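Voltila 7 review: a disk cleaner that would like a word
7 December 2023 | By the Desktop Tools desk

My laptop is old enough to have opinions, and its main one is that starting up should take as long as making toast. So I paid for Voltila 7, a cleanup and startup manager from Sasach, and let it loose.

Installation is quick, apart from a screen that offers you Imosia, the same company's browser. The box is already ticked. I unticked it, and it was ticked again on the next screen, which takes nerve.

The first scan found 133 "issues." Most were browser cookies, a few were shortcuts to programs I removed years ago, and one was Voltila's own installer, reported with a straight face.
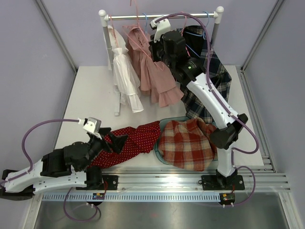
Does it make an old laptop start any faster?

Mine reached a usable desktop 11 seconds sooner, and almost all of that came from switching off three startup programs, a job Windows will do for free in Task Manager.

To be fair, the startup list is the best part. Each entry has a plain sentence saying what the program is for, and a delay slider, so the cloud backup can wait its turn while you open your mail. I've kept that running. The duplicate finder is decent too, although it wanted to delete the same photo from both folders until I changed a setting named "Smart Keep."

The registry cleaner I'd leave alone. It made no difference I could feel, and the undo file lands in a folder the disk cleaner then flags as junk.
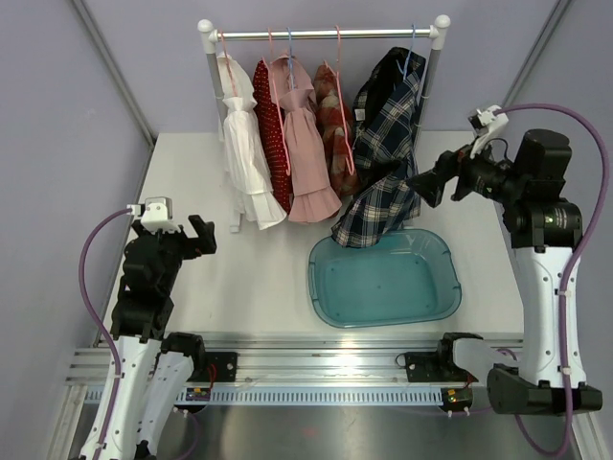
Then there are the pop-ups. Voltila likes to tell you how it's doing. It congratulated me on a tidy recycle bin during a video call, and again after lunch. You can mute these under Settings, Advanced, Messages, Other, where I assume they hoped I'd never look.

Against Lema, which I used until April, it's prettier and a little slower to scan. Lema has no delay slider and looks like a tax form, but it has never congratulated me on anything.

Score: 6 out of 10. Buy it for the startup manager if it's on sale.

Comments (3)

dustyfan: The Imosia box came back when I updated, too. Check every time.

pk_tower: Can you run just the startup part without the rest?

oldthinkpad: @pk_tower yes, custom install, untick everything else. Then untick it again.

Related
Lema review: plain, quick, slightly grim
How to read the startup list in Task Manager
Do registry cleaners do anything?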